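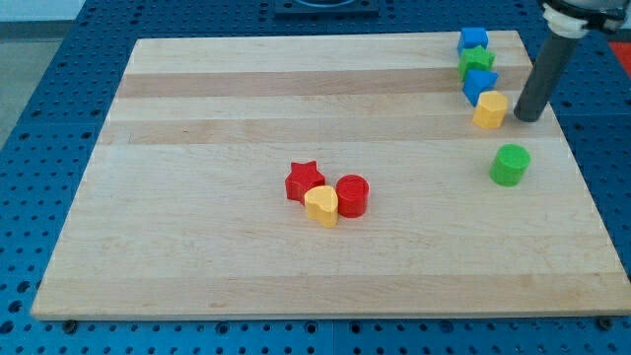 Palomino's view, given before the tour had reached the second bay, was that the arm is the cheap part and that most first budgets leave out the table, the tooling and the hours.

**Visit to Sondside, Oct 17, 2026**

The visit was meant to settle what goes into our January equipment request. Sondside runs tabletop manipulation cells, with colored shape blocks on a wooden board as the standard test material. The blocks are stars, hearts, cylinders and other simple prisms. The tool on the arm is a plain vertical rod, so tasks are limited to pushing. A gripper is a separate line on the quote.

Points for the request:

- Perforated table, board and fixtures: $2936 per cell, arm excluded.
- Lead time on the table is 9 weeks. The arm ships in 5.
- Sondside recommends 4 spare rods per cell per year.
- Blocks and boards are reordered from Panine as one kit.

Gevov quoted a lower table price but does not drill to our hole spacing. Redrilling would use up the difference.

Floor space was not covered in the handout. Each cell needs clear access on two sides, and our room 5 allows that on one wall only. The request should go in for one cell, with the second table priced as an option. Still open: whether the service contract starts at delivery or at acceptance. Sondside will confirm in writing.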